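Goalie wanted (and a spare defender if you know one)

I run the Stundach rec hockey side out of the Coppens rink and we are short of a goaltender for the new season. Our old one has moved away, and I've been filling in myself - 5 games, and I'd rather not talk about the scores!

We play in the bottom division of the Gridport league, so please don't be put off if you're rusty. I only took it up as an adult and still can't stop properly on my left side. You'll need your own skates and mask, but the club has pads, a blocker and a catching glove you can borrow (they smell, sorry). Goalies pay no ice fees. Skaters pay 300 for the season, which covers practice ice and refs.

First skate is late September. Drop me a line through the club page with your height, which hand you catch with and when you last played. Beginners welcome - I mean it.

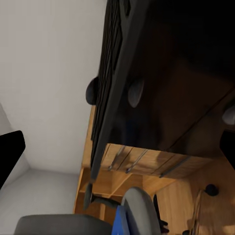 Do I have to come to every practice?
Come to as many as you can, and just tell me a day ahead if you're going to miss one.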